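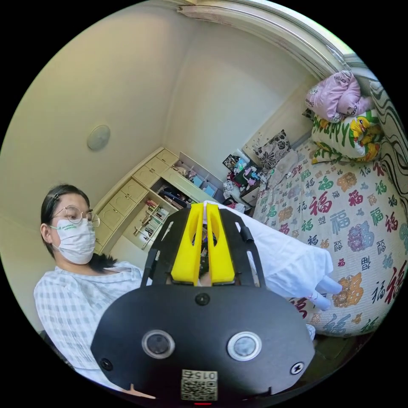

# Hand-held grippers keep picking up the quilt along with the cloth

**Natalia Lozano**

I'm building a pair of hand-held grippers at home so I can record folding by hand and later play it back on an arm. The arm isn't finished, so for now it's only the hand tools, the recording software and a bed. The bed is the biggest flat surface I have and I would like to keep using it.

The grippers have two yellow fingers each, with a long slot through the finger. They close with a trigger and they're fine on boxes, cups and rolled socks. Thin cotton is where I'm stuck. When I go straight down onto a piece of white cloth and close, I get the cloth and a pinch of the quilted cover underneath. If I stay higher I get nothing at all, or one layer where I wanted both. 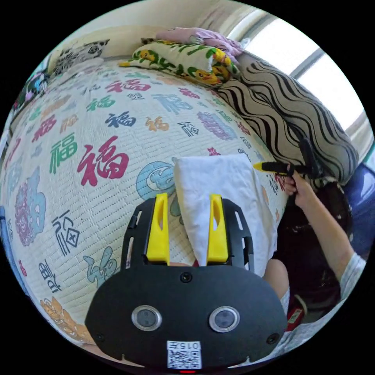
Once the cloth is well up between the fingers it stays there and I can drag it about as I like. So I don't think closing force is the trouble. It's the first grab. I did 50 attempts on Sunday with the same cloth and the cover came up with it in 12 of them, which is too many to leave in the recordings.

T-shirts are a different sort of bad. The print on the front is stiffer than the rest and the fingers skate over it, so I end up hunting for a bit of plain fabric near the hem while the other tool waits.

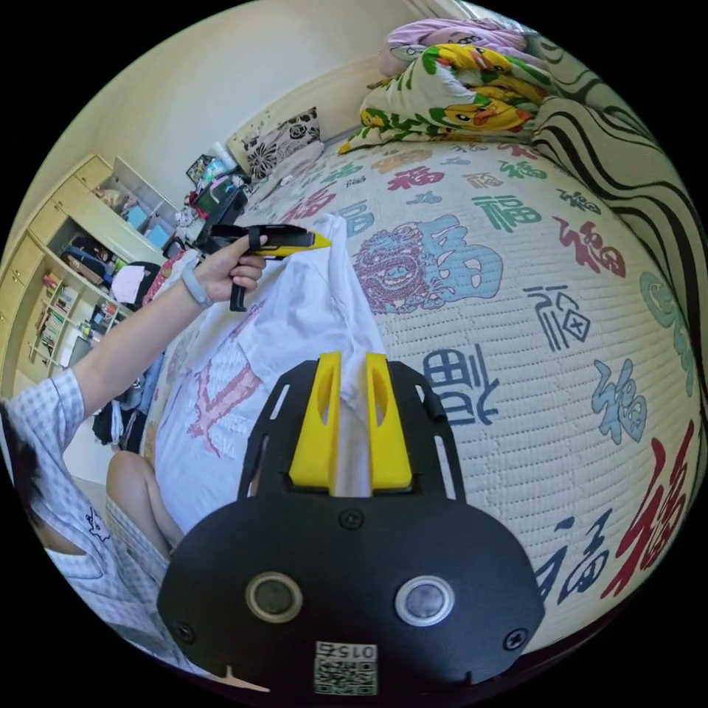

I've tried going in at a slant, and that helps a little with the shirt, but then one finger lands well before the other and pushes the fabric away. I've also tried a rubber band round each fingertip. Better grip, but it grabbed the quilt even more.

The thing I'd most like to get right is handing a corner from one gripper to the other, as that's most of folding. At the moment I bunch the cloth up in the middle so there's something standing proud to grab, then go for a corner with the second tool.
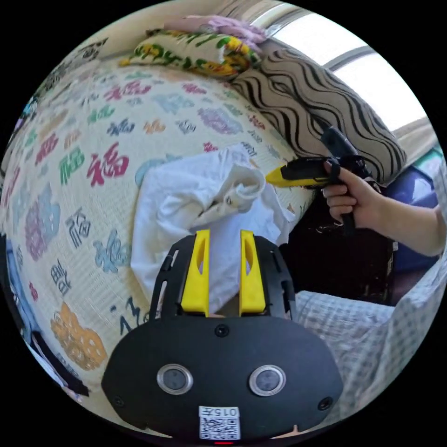 It works often enough, but it leaves the cloth in a heap that then has to be shaken flat again, and I doubt an arm will be any good at shaking. Should I be changing the fingertips, the surface, or the way I move? I can make new fingers in an evening if somebody tells me what shape.

**Rigoberto Gallegos**

Surface first. A quilted cover has give in it, so when you press down, the fabric on top and the fabric below both rise up between the fingers. Put something firm under the cloth. I used a big sheet of hardboard laid over the mattress with a plain bedsheet pulled tight across it and clipped underneath. You keep the bed, you just don't press into it.

Then change how you approach:

1. Open the fingers only a little wider than the pinch you want, say 2 cm. Fully open gathers far too much.
2. Touch down lightly until the cloth stops moving, and don't push past that.
3. Close slowly while lifting a few millimetres. The lift matters more than the closing.
4. Pause before moving off, so you can see if anything came up with it.

For fingertips, I'd take the rubber bands off and make the tips thinner, with a slight bevel on the inside face. A blunt tip rides over cotton and then catches whatever is softest. I went through 4 versions and the thinnest one that didn't bend was the keeper. If you want some grip, put a narrow strip on the inside face and leave the end bare.

On the handover, don't bunch the middle. Pinch an edge close to a corner with the first tool, lift it so the corner hangs free, and bring the second one in from the side. A hanging corner is easy to take and the rest of the cloth stays mostly flat.

One more thing – if you change the tips, keep the old recordings in a separate folder. I mixed mine and spent a week wondering why the playback was off by a finger's width.

**Emiliano Camacho**

I just iron them first. Flat cloth is easier.

Also a plain cover would help if you're going to use the video for anything. White cloth on a pale cover with that many colours printed on it must be hard for software to pick out. I have a dark green one for this.

**Natalia Lozano**

Thanks both. I don't have hardboard but there's an old wardrobe back in the garage that should do. I'll cut a new pair of tips with the bevel and try the hanging corner before I change anything else. Rigoberto, how long was the strip on yours? Mine would have to stop short of the slot.

**Rigoberto Gallegos**

Short, 12 mm. Stopping before the slot is fine.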